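Jalthorpe River Guides — minutes, November meeting

Upstairs room at the Stefanou, 7.15 start, bit late as the door was locked.

Present: Magdalini Karagiannis (chair), Danai Stamatopoulos (minutes), most of the raft guides, both kayak leads, Rolham landing crew. Apologies from the bus drivers, all on the airport run.

1. Last minutes
Agreed. One correction, the throw bags went to Rolham and not to Drilbridge. Danai to amend.

2. Season figures
533 people down the river on the full day trip, 238 on the half day. Full day up on last year, half day down. Magdalini thinks the half day suffered from the early start, families don't want to be in a wetsuit by eight. Try a later launch from Drilbridge at Easter and see. Someone asked if the school groups are in those figures. They are.

Spring bookings open as soon as the new prices are on the website. Prices not agreed yet, see item 5.

3. Drilbridge put-in
Bottom step has gone again, and the handrail is loose. Landowner has been told twice. Until it's mended all rafts go in from the gravel, upstream side, and guides walk the group down in one go. No carrying boats over heads on that path please. Kayak leads not happy as it adds a long carry. Noted.

Danai to ring the landowner again and put it in writing this time.

4. Boats and kit
Blue raft has a slow leak at the back thwart, patched in September, still goes soft by lunch. Send it off for a proper repair over the winter. The other rafts fine, need washing and drying before they go up in the loft. They were put away damp last year and the smell took till May to go.

Buoyancy aids — small childrens sizes are getting tired, buckles mostly. Replace the worst before Easter. Helmets all checked, 2 thrown out.

Paddles: please stop using them to prop the shed door.

Wetsuit boots, long discusion, no decision. Carried over.

5. Prices
Proposal to put the full day up by £3 and leave the half day alone. Argument for: lunch costs more, diesel costs more. Argument against: we said no rise for two seasons and this is only the first. Magdalini would sooner drop the free photos than break a promise. Show of hands, put off to next meeting so drivers can have their say.

6. Lunch stop
The Rolham beach lunch is the thing people write about in the guest book, so leave the hot soup alone. Cold days it goes out first, before the wraps. Fruit and flapjack for the second stop below the weir, one bag per raft, lid on the barrel properly shut afterwards. Two barrels came back with river in them in August.

Gluten free wraps to be packed separately and labelled with the name of the guest. Guide leading the trip checks at the put-in, not at the beach when it's too late to do anything. 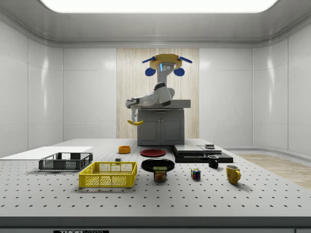
Danai Stamatopoulos said the lunch money hasn't gone up in two seasons and whoever does the shopping is making up the difference out of their own pocket, which can't go on. She wants a float kept in the office tin and receipts handed in the same night. Agreed by all. Magdalini to set it up before the first spring trip.

7. Guide training
Swiftwater refresher in March, below Rolham weir if the level allows, otherwise the flat stretch by the campsite. Everyone who wants to lead next year has to do it, including those who did it last year. New guides to shadow on the half day before they get a boat of their own. First aid tickets — check your own dates, several run out over the winter. Send a copy to Danai.

8. AOB
Minibus trailer lights not working again, nearside. Use the old trailer.
Lost property box is full. Anything not claimed by Christmas goes to the charity shop.
End of season meal at the Stefanou, names on the list by the door, say if you don't eat fish.
Drying room key still missing, whoever has it please just put it back on the hook.

Closed 9.20. Next meeting same place, date to be sent round once the drivers have their rota. Prices first on the agenda, then boots.

DS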